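Bib transfer for the Studholm 10K – is it really a hard no?

Posted in Road Racing by grikden_jogger

So I signed up for the Studholm 10K back in December when it was cheap and I was feeling brave, and now my knee has decided otherwise. My sister-in-law would happily run in my place. She's in much better shape than me anyway! I went into my Fliveo account to switch the name and there's no transfer button at all, only "defer" and "withdraw." The defer option wants 32 dollars, more than half of what I paid in the first place.

Has anyone gotten the organizers to swap a name by email? And if I just handed her my bib and kept quiet, would that be such a big deal? She's not going to win anything. We're both in the same age group, if that matters.

Kpodo Hill Repeats

Please don't just hand it over. I helped at the finish of a small race a few years ago and we had a man collapse at the last water stop, and the emergency contact on his bib belonged to somebody else's wife. It took ages to sort out who he was. He was fine in the end, but that poor woman got a phone call I wouldn't wish on anyone.

There's the results side too. You say she won't win anything, but age group awards at Studholm go 3 deep, and some years there are only a handful of people in a group. A friend of mine "won" third place under another runner's name and had to mail the mug back, and both of them were kept out of the race the next year.

What I'd do is write to the race director directly. Fliveo only shows the buttons the race has switched on, so a missing button doesn't always mean the answer is no. Put both full names in the email, your confirmation number, her birth date and shirt size, and say you'll pay a change fee. I did this for the Grikden half and had a reply by 9 the next morning. Do it before they print the bibs though – after that they mostly stop answering.

slowandsteady23

they said no to me last year. worth a try i guess

Left Lane Lou

I deferred from Studholm once and it wasn't so bad. The fee stings, yes, but you keep your place, and that race caps out early (I got in with 100 spots left and felt lucky). Check whether the fee covers the shirt for the new year, because mine didn't and I was a bit grumpy about it.

Your sister-in-law might look at the Kpodo Trail Loop as well. It's a smaller field, they take sign-ups at the table on race morning, and the course is mostly flat apart from one mean little climb by the reservoir. It can be chilly standing around at the start, so she'll want a layer she can toss to you before the gun.
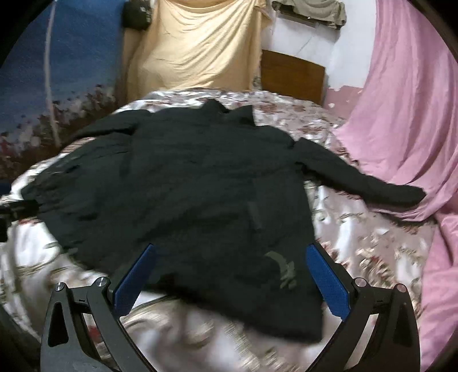
Oh, and the parking lot there fills up by 7, so get her to come in from the school side and walk over. Hope the knee settles down!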